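毛绒玩具清洗和收纳的几个小窍门

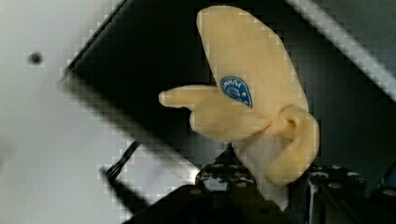 剥皮香蕉造型的毛绒玩具，浅黄色的“皮”分成三瓣，还带一枚蓝色椭圆标。

家里的毛绒玩具越攒越多，我最喜欢的就是这种造型古怪的！水果、蔬菜、面包都有，摆在沙发上谁来了都要捏两下。不过形状越复杂越爱藏灰，洗起来得花点心思。下面这些办法我用了好几年，真的好用，分享给大家。

先除尘，再碰水
把玩具装进干净的大塑料袋，倒2勺小苏打，扎紧袋口使劲摇，摇完静置18分钟再拿出来，用软毛刷顺着绒毛刷。香蕉皮这类有分瓣的，要把每一瓣掀开，刷子伸到根部的褶子里去，灰都在那儿呢。浅黄和白色的布料最显脏，刷完马上就看得出差别，特别有成就感！

局部擦洗
只有一小块脏的时候千万别整个泡。温水里滴几滴中性洗衣液，打出泡沫，用毛巾只蘸泡沫去擦，再换一条拧干的湿毛巾擦掉。白色部分单独用一条毛巾，免得把黄色绒毛上的脏东西蹭过去。

布标怎么办
深色布标先做个测试：白棉签蘸水，在边上按一会儿，棉签染色了就绕开它擦。标上有字有图案的，别用硬刷子。我有一只就是刷得太起劲，字都刷花了，心疼了好久。

整只机洗
看水洗标，允许机洗的再洗。装进洗衣袋，细长的部分理顺，选轻柔档、冷水。我的朋友罗娜（Rhona Tennant）教我在滚筒里一起放两条旧毛巾，这样玩具不会来回撞，洗出来形状好很多。

晾干和整形
平铺在晾网上，趁湿把弯的地方捏回原来的弧度，每隔几个小时翻一次面。里面的棉花干得慢，捏着中间还发凉就继续晾，别急着收。全干以后再用宽齿梳轻轻梳一遍，绒毛就又蓬起来了！

收纳
常玩的放敞口筐，换季不玩的装棉布袋，袋里塞一小包干燥剂。真空袋我不推荐，压久了瓣和叶子会留折痕，要蒸汽慢慢熨才能恢复。窄长的玩具可以竖着插在筐边上，大块头放中间，一只筐能多装5只，孩子自己也找得到。

脱线的地方趁早补，用同色线缝藏针，针脚密一点，线头塞回棉花里就看不见了。

更新于2022年11月25日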